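3.2 Small storage in shared homes

Households in the Tuvberg survey were asked where they kept items used every day. Of the 56 that replied, 40 said that open shelves or trays were easier to keep tidy than closed cupboards – mainly in kitchens.

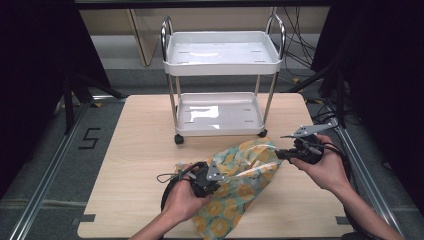
Figure 2. Small white two-tier cart with chrome-coloured handles.

Fan and Žukauskas found the same preference among older tenants. Cost was rarely mentioned. Floor space was, most often in flats with narrow halls.

Related articles
Lukard: renting and room size
Cupboard depth in older flats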